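Hands On Loan: What Changes When the Packing Line Starts Recording Its Packers
Final report, Work and Technology Seminar, Prustambridge

1. Why I picked this site

The assignment asked for a workplace where automation was changing somebody's job. I had hoped for a factory with sparks. What I got was Drergate, a contract packing firm that puts small things into boxes for other companies, and which in May gave me a visitor badge and a stool. The company employs 386 people when it is busy. At the time of my visits it was moderately busy, and everybody told me I should have come in the fall.

Drergate wants robot arms on two of its mixed-goods lines, the ones where a single order might hold a toy, a tube of hand cream and a box of batteries. Fixed machines are bad at this because no two orders are alike. People are good at it, which they find less flattering once they learn the company is writing it down.

2. How the work is done

The supplier is called Provik. Its system learns from recordings of people doing the job, so before any arm is installed, packers spend part of their shift in a side room handling objects with a gripper in each hand. The grippers carry markers so their position can be followed. The packer sits at a table, picks something up, moves it, puts it down, and does it again. A finished movement is called an episode, a word the packers took up at once and used for everything, including lunch.

The target for the first stage was 4,000 episodes. A session lasts 60 minutes and is followed by a break of 20 minutes, which was negotiated after the first week, when the break had been "as needed" and it had been unclear who was doing the needing.
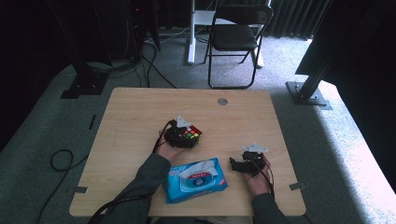

I was allowed to try it after signing two forms. My first attempt at passing an object from one gripper to the other took longer than reading the forms had. You lose your fingertips, more or less, and have to judge by eye how hard you are squeezing. The packers had gone through this stage weeks earlier and were kind about it, in the way people are kind to a dog on a polished floor.

3. What the packers said

I spoke with nine packers and two shift leads. I promised not to name anyone, and several asked me to promise again.

The first thing most of them mentioned was the chair. On the line they stand. In the recording room they sit, and it is quieter. Three people told me they had volunteered for that reason alone and would have recorded themselves folding napkins if asked. The complaints were about wrists and boredom. One packer said the line is boring too, but on the line you can talk.

The second thing was speed. Packers at Drergate are measured by orders per hour, and the good ones have spent years getting fast. The recording sessions want smooth, clear movements with no shortcuts. One of the fastest people in the building was asked several times to slow down, and described this to me as being told by a piano teacher to play with mittens on. She had a point about the shortcuts, too. Her habit of nudging a box square with her elbow while reaching for the next item never made it into a recording, as there is no gripper for elbows.

The third thing was the obvious one. Opinions ran from "they've been promising robots since I started" to "I'm training my replacement and I don't even get to yell at it." Management's position is that no one will be let go and that packers will move to checking and restocking. I asked what checking pays. It pays the same as packing, minus the speed bonus. I was told this was under review.

4. What I think is changing

My course reading (mainly Peñalver's chapters on skill and measurement) led me to expect that the job would be broken into smaller, duller pieces. Some of that is going on. What I had not expected was a new rank. The packers who are good with the grippers have become people the Provik technicians ask for, and they get to say when an episode is bad and should be thrown out. This is the only decision on the floor I saw a packer make without a shift lead nearby. It carries no title and no extra money.

5. Limits

I visited six times, always on the day shift. The arms had not arrived when I finished, so everything above concerns the preparation and says nothing on how the robots perform. I also asked twice to see the agreement covering who owns the recordings. The first time I was sent to human resources, and the second time human resources sent me back to the shift lead.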